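A Place for Every Tool: Sorting the Shared Worktable at Endmont
Project report by Anoma Wanigasekara, Intro to Workspace Design

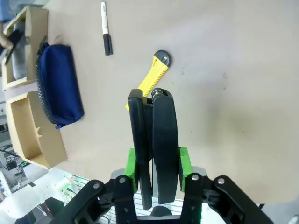

Why do small tools go missing on a shared table?
Most of them have no spot of their own, so people set them down wherever their hands happen to be when the job is done.

That was my starting point in February, and I got hooked on it fast! My plan was to build a sorter from scrap cardboard and see if people in the Endmont workroom would use it. The tan organizer along the left side of the table has open compartments, so you can reach in without lifting a lid. A zippered pouch sits next to it, and the yellow utility knife and the white marker are the kind of thing I wanted to find homes for.

Materials
Cardboard came free from the Ornside recycling room. I cut it with a metal ruler and a fresh blade, and glued the joints overnight. I made 2 versions. The first one (I called it Dewulf, after my street) leaned badly as soon as a pair of pliers went in. The second has doubled walls and weighs 880 grams, and it stands up straight, which made me ridiculously happy.

Testing
I kept a log of every time a tool was put away. Out of 97 entries, the marker caused the most trouble. People kept leaving it beside whatever they had just labeled, and I did it too. The knife did much better once I gave it a wide slot near the front.

What I would change
The compartments are too deep for short things, so a sloped floor is next. I'd also love to try the same layout in the Brukutholm studio, where the tables are longer and people work from both sides. My cutting template is in the class folder if anyone wants to build one!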